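Nisten Gallery 2: Dark Garments

This page belongs to the Nisten project pages at Bilgin. It covers the part of the garment set recorded with black clothing on a white board, using two hand-held grippers, one per hand. Recording was set up by Sinan Coşkun and Defne Ekinci; the notes are by Hacer Ağca.

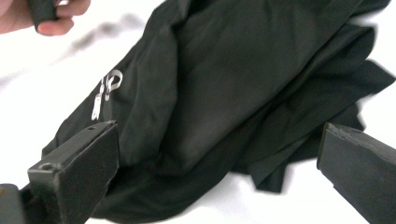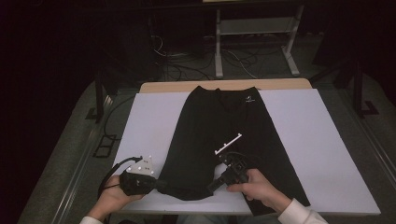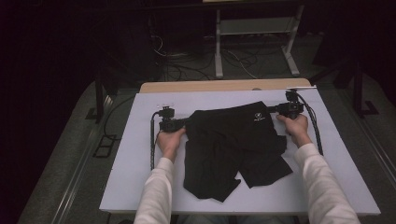 Black garment, most likely a knit top, seen from a gripper (first); black pants and black T-shirt seen from head height (second and third).

Notes on the pictures

First picture. Wrist-level view, both gripper fingers open at the bottom of the image. The small white print near the left finger can't be read at this fold state. We keep prints in the set on purpose – on black cloth they are often the only strong local feature, and a policy that leans on them too heavily shows up quickly once the print is folded under.

Second picture. Pants, waistband at the far edge of the board. The left gripper is closed on the bunched hem of one leg and the right gripper is reaching toward the inner edge of the same leg. Leg hems are labeled as a separate grasp class from waistbands.

Third picture. T-shirt, not yet in any flat state, with a gripper at each side and the far right corner slightly raised. In the labels this counts as a two-point stretch. The emblem is face up, so the episode can be given a front/back tag without guessing.

Recording details

The dark garment block holds 111 episodes after review. An episode starts with the garment on the board and ends when the operator opens both grippers and moves them clear. Operators are asked for one garment per episode and no talking through the motion, as audio is dropped anyway.

Each garment is recorded from 6 starting states, from laid flat to dropped in a heap. Heaps are made by hand and are not matched between operators. We tried matching them in the pilot and gave up after one afternoon: the cloth settles differently every time, and the variation is worth more to the training set than the symmetry.

Exposure is locked before the first episode of a block. With a white board and black cloth the automatic setting drifts as the garment covers more or less of the view, and the fold edges go in and out of visibility. Locked exposure leaves the board very bright and keeps some detail in the creases. The background comes out dim in the head views. No correction is applied to it.

Labels

Yavuz Dursun wrote the label guide. Grasp points are marked at gripper closure, then again at release. Where a finger hides the contact point in the wrist view, the labeler switches to the head view and marks it there with the "inferred" flag. Some 3 percent of dark garment grasps carry that flag, higher than in the light block. Layer count is labeled only when both views agree. Most disagreements are at sleeves, where two layers of black knit look like one.

Known problems

Time offset between wrist and head streams was set wrong for the first batch in March. The offset has been corrected in the Zanard export, but anyone holding an older copy should pull it again.

Two pants episodes were listed under tops. Fixed in the index; episode numbers unchanged.

The light garment block is in Gallery 1. Towels and other rectangular cloth were recorded at Bustside and will get their own page when Nazmiye Bozkurt has finished the review pass. Access requests for the full set go to the project mailbox, with the name of the group and the intended use.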